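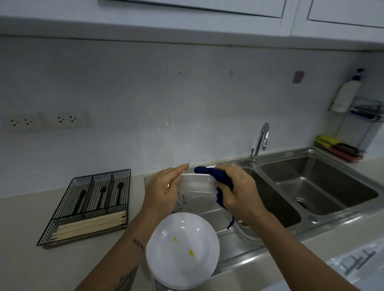 Drying plates at the sink, cloth in the right hand

**Home arm build: how do I turn my own dish drying into something the robot can copy?**

posted by **Othmane Ragab**, September 2, 2018

Building a two arm thing in my garage with my brother Anas. Nothing fancy – hobby servos, printed brackets, a Clerach controller board, second hand. Project name is Misau. Goal is it stands at a kitchen sink, picks up a plate, dries it, stacks it. Then the cutlery. Long way off, I know.

Plan right now is record a person doing the job from head height, then work out arm paths from that. Got 2914 frames labeled so far. By hand. My eyes hurt.

Stuck on these:

- Plate goes edge-on to the lens while it's being wiped. Tracker loses it completly. Picks it up again when it's flat.
- Dark navy cloth. Bunches up, covers the right hand, tracker thinks hand + cloth is one big blob.
- Steel sink, shiny plates, chrome faucet. Reflections everywhere.
- Forks. Same as plates but worse, thin and silver over a silver basin.

Do I change the stuff in the kitchen (different cloth, matte plates) or fix it in software? Budget for the whole build is 2000 and most is gone. Running on an old laptop, if that matters.

---

**Khadija Ouali**

Change the kitchen first. Cheaper.

Cloth: get a light one with a bold pattern, checks or stripes. Dark plain fabric gives the tracker nothing to hold on to, no features, and the folds all go to black. We had the same on a towel folding rig in the Rullholm workshop. Swapped the towel, half the problem went away that evening.

Plates: leave them. You want the arm to work with real plates. Put a second camera off to the side, low, looking along the counter. When the plate is edge-on to the head camera it's nearly face-on to that one. Any cheap webcam. Sync them with a clap or an LED blink at the start, good enough for this.

Reflections – turn off any light right over the sink and bounce a lamp off the ceiling. Lock the exposure too. Auto exposure near steel will jump around every time a white plate comes past.

For the forks, look at where the tines are in your shots:
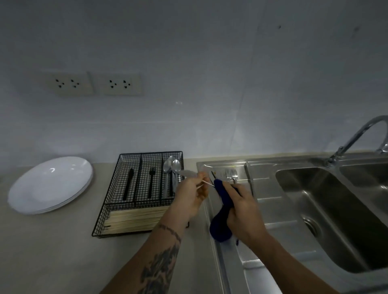
*Photo: O. Ragab / Misau build log*

Fork is tines up against the cloth in that one. That's your best moment, dark behind silver. So label the fork there and propagate forward and back, don't try to detect it fresh on each frame. Means you'd want to keep the navy cloth for cutlery and use the patterned one for plates, sorry, bit of a pain.

Also the black wire organizer is handy. Black fork and knife already in it, chopsticks across the front. If it doesn't move between takes use it as your fixed reference and you can skip the printed markers.

---

**Gunther Mühlbauer**

Don't bother with vision for the drying part. Grip the plate rim, spin it against a fixed pad. Done. A person wipes like that because they've got wrists and fingers. Your servos don't.

Which ones are they btw? If it's the 9 gram type they will not hold a dinner plate out at arms length. Forget it.

---

**Mahmoud Tahiri**

Gunther's right about torque, kinda harsh about the rest. The wiping video is still worth having, you need to know how hard and where. I taped 4 thin force sensors under a glove and dried plates wearing it. Told me more than the camera did. Readings drift when the glove gets damp so zero them before every plate.

Labeling: every tenth frame and interpolate. No reason to do all of them by hand!! Radwan (the free labeling tool, not the paid one) has it under Edit, it's off by default.

And practice with plastic plates on the floor side of the counter. I broke a lot of the good ones. Post again in October when the second camera is up, would like to see how the edge-on bit goes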